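Can a machine do the tidying yet?
Last updated: November
Started by Tomomi Kinoshita, 7:40 pm

Tomomi Kinoshita
My sister wants to know if she should wait for a robot that clears up the bathroom and the kids' room. I said no. Picking one thing out of a bin is fine. A whole room is different. What do people here think?

brerkar_dan
Picking is further along than you make it sound. We ran 3,080 picks at Plisitham last month, mixed household stuff, and most of the drops were soft things like socks. Hard items with a handle went well.

gasketbin
A bin isn't a bathroom floor. Bolt down the arm, clamp the bins, and of course it looks good. My house has no clamps.

Tomomi Kinoshita
Hairbrushes are what I'd ask about. Bristles on one end, slick handle on the other. Where do you even grab it? On this KUKA the finger is across the middle.
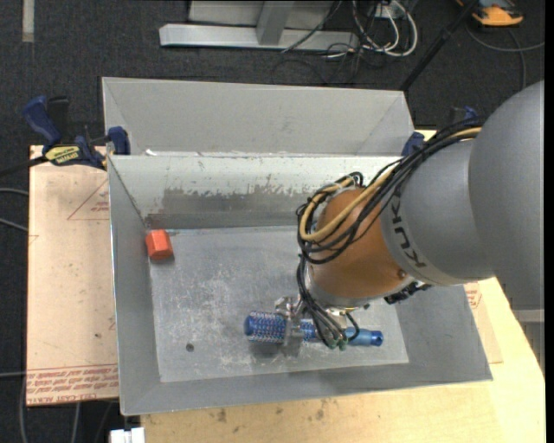

Re: where to grab it

brerkar_dan
Middle is what I'd pick too. Grab the end of the handle and the head swings.

gasketbin
Then it has to go in a drawer, and somebody has to open the drawer. I'd still rather pay a person.

kubo_nights
Disagree with both of you. On our shop floor it only has to move parts from one bin to another, and it did 827 on a night shift with two stops. That's a chore and it's done. Homes can wait.

gasketbin
Fair for a shop. I'll give you that one.

Recent threads
Daltley gripper pads, how long do yours last?
Folding towels by machine
Used arm or new arm for a small shop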